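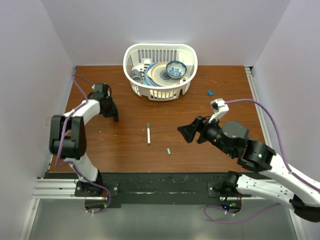 Bench 2, dish basket and pen layout, both arms over the table.

Bench inspection checklist: two-arm table cell, household chores trial
Site: Brandthorpe workshop
Date of inspection: February 16, 2026
Inspected by: Lorna Lumbao
Second signature: Guoqing Feng
Task owner: Xiuying Lu

Purpose of this sheet
The Prullamska trial asks whether a pair of small arms can do kitchen and desk chores to a standard a person would accept at home. This sheet covers two jobs, unloading the dish basket and tidying pens, and whether the bench is fit to run them. Marks are Pass, Pass with comment, Fail or Not checked. A Fail in section A stops work on the bench until it is cleared.

Section A. Bench and arms

A1. Bases bolted to the front mounting strip, no movement by hand.
Pass. Both rocked firmly with power off. The whitish scuffs on the strip are surface marks only.

A2. Status lights on both bases.
Pass. Green, left and right.

A3. Cables clear of joints and clear of the table.
Pass with comment. The purple cable on the right arm makes a wide arc over the right side of the tabletop. A tall item placed on that side could catch it. Both cables also hang below the mounting strip at the front, where a sleeve or a trolley handle could pull on them. Clips to be fitted at both places. Severino Robles to do.

A4. Emergency stop, tested from each side of the bench.
Pass. Arms held position both times.

A5. Arms cannot reach the walls at working speed.
Pass with comment. Limits are set in Relby and were correct on the day. They had been reset to default after the January update, and this was only picked up by chance. Add to the start-up list.

A6. Table surface clean.
Pass with comment. Some tiny white specks and light scuffs on the wood. Wipe down before the next run. The specks are no danger to anyone but Rongrong Tang has had the vision software mark crumbs as objects before now.

A7. Side and back walls sound, no sharp edges inside.
Pass. The metal strip along the right edge of the table was checked with a gloved hand and lies flat.

Section B. Dish basket

B1. Basket sits flat and does not slide when nudged.
Fail (not a stop item). White plastic on bare wood, and it moves easily. An arm that misjudges a plate will push the whole basket into the back wall. Non-slip mat requested.

B2. Crockery free of chips and cracks.
Pass. Mug, plates and bowl all handled and looked at before loading.

B3. Load is stable before the arms start.
Pass with comment. The plates stand tilted in the middle with the small patterned bowl on top of them at the right-hand side, and the mug lies partly on its side at the left end. It held when I tapped the basket. I would not want the plates taken first with the bowl still up there. Xiuying says the order is left to the machine on purpose, as people load a rack this way at home and do not tidy it up for the benefit of a robot. Accepted, but see B5.

B4. Grip force limit set for crockery.
Pass. Set to 30 per cent and locked. At 40 the jaws marked a test cup.

B5. Breakage plan in place.
Pass with comment. Dustpan, gloves and a lidded bin are beside the bench. One person only goes in, with the power off.

B6. Can the job be left unattended?
Fail. Of 20 attempts logged in January, the arms got the mug out without help in most, the bowl in fewer, and a plate in only a handful. A plate standing on edge between others gives the jaws very little to get hold of. A person empties the same basket in less time than the arms take to settle on a first grip.

Section C. Pens and small items

C1. Loose small parts accounted for.
Pass. White marker with its green cap on, one spare green cap, one small blue block. All are on the parts list.

C2. Items placed within reach of both arms.
Pass with comment. The marker and the loose cap are in the centre and are well placed. The block is off to the right of the basket, and Guoqing doubts the left arm can get to it without passing over the crockery. Not tested today. Use the right arm for the block until it has been.

C3. No collision when both grippers work in the centre.
Pass with comment. Run at slow speed, 42 seconds for one approach and retreat. The wrists kept apart. Do not raise the speed until the Xia collision check has been turned back on.

C4. Can the job be left unattended?
Not checked. Picking up a marker is reliable enough. Matching a cap to a pen takes two arms working together, and I have not seen enough runs to put my name to it. A cap lying by itself is also the sort of thing that rolls – please note where it ends up each time, including on the floor.

Section D. Comments for the trial report

From a safety point of view the bench is in fair order and may be used with a person present. On the wider question, my answer for the dish basket is no, not yet. The arms are careful and slow, and they can be trusted with one sturdy item in a clear space. Mixed crockery leaning together is another matter. For pens and blocks I would say close, with somebody in the room.

Guoqing disagrees in part and has asked for this to be recorded. He thinks a rack with wider slots would change the result for plates. That may be so, but a special rack would be a different trial from the one we signed up to.

Actions
Cable clips, right arm and front edge – Severino Robles
Non-slip mat under basket – Lorna Lumbao
Relby limits added to start-up list – Rongrong Tang
Xia collision check back on – Rongrong Tang
Left arm reach test to the block, basket empty – Guoqing Feng

Next inspection when the clips and mat are in.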